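4.2 What viewers wrote about the finale of Urquhart

I went into the Urquhart message board expecting fights over who ended up with the crown. There were a few, sure, but most of the 600 posts I read were about the pacing of season 3.
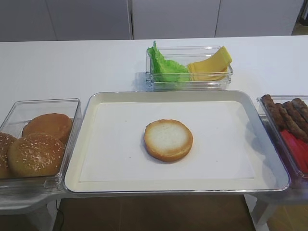
Figure 6. Bottom bun half on a paper-lined tray, with lettuce and cheese slices in a glass dish behind.

One longtime poster replied that the siege at Kirkness should have taken two episodes, and that cutting it to 33 minutes made the ending feel like a recap. I coded that as a pacing complaint, though you could make a case for "loyalty to the books" - my second coder did, and we went back and forth on it for most of a Monday.

The Endis fans were a different crowd. They wrote longer posts, quoted whole speeches, and mostly forgave the rushed battle if their favorite got a decent goodbye. I'd like to say that held for the older board too (around 2000 posts, still being sorted), but I've only read the first few threads so far.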